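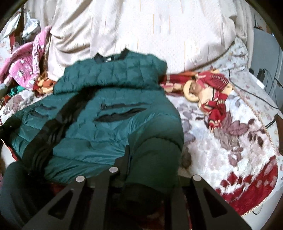
The teal jacket, out on the bed with the rest of the washing.

I put the winter coats away in February this year, earlier than I should have, and then had to get one of them out again. So this is a post about folding a puffer jacket, twice.

The jacket is a Mollis. I bought it in the outlet shop in Fultlow four winters ago and it has been worn most days from October onwards. It is dark teal, quilted in rows all the way across, with a black collar band. It is warm and it takes up far too much room. On a hanger it pushes everything else in the wardrobe to one side, and the rail was already bowing before I added the long wool coat.

I do all my folding on the bed. There is a table in the other room, but it is the wrong height and usually has post on it. The bed is not ideal either. On the day I did the jacket there was a pink garment with white dots and flowers bunched up at one side, an orange and yellow patterned cloth next to it, and plastic bags by the wooden post waiting to go downstairs. I left the cream cover up at the head end and used the space that was left.

My method is as follows. Zip it up fully and empty the pockets (I found 4 tissues and a bus ticket). Lay it front-up and press the air out with your forearms, starting at the hem and working towards the collar. Fold the sleeves in across the front. Fold the sides in a little if it is still wide, then bring the bottom up by a third and roll the rest. It springs back if you stop to do something else halfway through, so don't.

I used to use vacuum bags. The last set I had was from Tokent and the seals went after one summer, so in spring I opened the cupboard and the bags had filled up again. I also read that down doesn't like being squashed flat for months. I don't know if that matters for a jacket like mine, but it lofted slowly that year and I haven't used them since. Now it goes in an old cotton pillowcase, which holds it well enough and lets it breathe.

It was washed before all this. Mahmoud Dry Cleaners on the corner will do a padded coat, but there was a queue and I had the time, so I did it at home on a cool wash with half the usual liquid and an extra rinse. Drying took two days over the bath, with a shake every time I went past.

Then it turned cold again and I had it out of the pillowcase within the week. It is back in now, on the top shelf behind the spare duvet. The wool coat is next, once I have found the moth balls.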